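**Wrist-view policy does fine on the mouse, falls apart on the cables. Is my result even a result?**
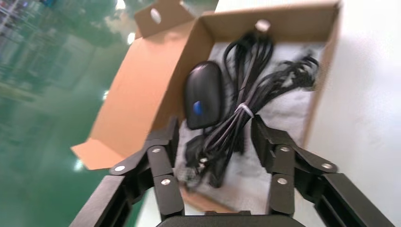 *Wrist view over the box: mouse on the left, tied cable bundle between the fingers.*

I'm comparing two ways of training a bin-picking policy. Calico gets the wrist view only. Dekach gets the wrist view plus a fixed overhead one. Both learned from the same 300 demos, and I ran 64 trials on each, half mouse and half cables.

On the mouse they tie. On the cables, Calico finished 26 picks fewer than Dekach, which sounds like a paper until you learn that I re-coiled the bundle by hand between trials, according to mood. My advisor says "write it up." My advisor has not met my coiling.

Do I rerun everything, or is there an honest way to report this?

– gurnum_bench

**Thulani Venter**

Rerun the cables, leave the mouse alone. Make 3 fixed bundle layouts, photograph each one, and overlay the photo on the live view when you reset. Then alternate policies inside each layout, so your mood gets spread evenly over both.

Also write down what counts as a pick before you start. With a tied bundle you can get one loop and lift the whole thing, or get one loop and lift one loop. I once scored those the same for a month and had a lovely February.

Your gap may well survive. If it does, report it per layout, with the failures sorted by type (missed, slipped, snagged the wrapping). Keep the old runs as a pilot and say how the resets were done.

**aidoo_fan**

just use more demos

**tapeandprayers**

Agree with Thulani on the layouts. I'd add one thing – get somebody else to do the resets, and don't tell them which policy is up next. Mine was a labmate paid in noodles. My gap shrank by half, and I'm still a bit sore about it.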